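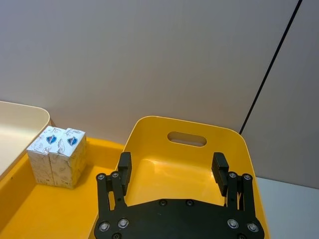

Figure 3. Gripper in the open position, seen from above.

4.2 What people told us about sorting their mail

I should say up front that I went into these interviews expecting folks to complain about junk mail, and I had a whole set of follow-up questions ready for that. I barely used them. What our 58 households wanted to talk about was the pile – where it lives, who is allowed to touch it, and how long an envelope can sit there before somebody gets annoyed. Marisol Delacroix (who ran the evening sessions in Omari) started calling this "pile talk" in her notes, and the name stuck, so I use it in the rest of the paper.

Pile talk came up in both towns, but it sounded pretty different in each. In Omari most homes have a slot in the front door, so the mail lands on the floor and whoever gets home first picks it up. In Plernanell the boxes are down at the road, and a trip to the box is a chore that belongs to one person. One retired bus driver told me he had walked down there at 4:30 every afternoon for years and would be pretty upset if his wife beat him to it. I loved that interview! It ran way over, and I didn't have the heart to stop him.

We coded 154 separate stretches of pile talk using the scheme from Section 3. Stuart Oakley and I each did the full set on our own and then sat down to argue over the ones that didn't match. Most of our fights were over "holding," our code for mail that has been opened, read, and put back. Stuart wanted to count bills as holding only if they were past due. I thought any bill that went back on the pile should count, and that is the rule we used.

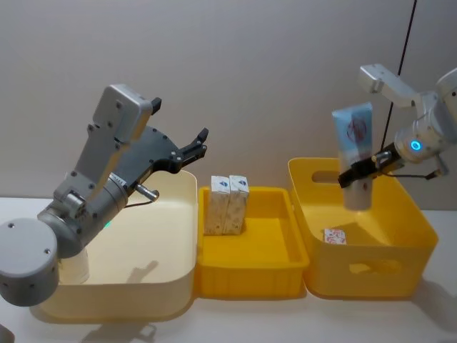 Vol. 7, No. 3

The holding code turned out to matter more than I had guessed. People who held a lot of mail didn't describe themselves as messy. They talked about the pile as a kind of to-do list, and several of them could tell me what was in it, top to bottom, without looking. People who held very little tended to open everything standing up, often right over the recycling, and they used the word "done" a lot.

I don't want to push this too far. We talked to people in November, when holiday catalogs are at their worst, and a spring round might look different. We also missed the Anozie apartments completely, where mail goes through a front desk. I'd like to go back there with the same questions, plus one on packages, which I left out of the guide and regretted by the second interview.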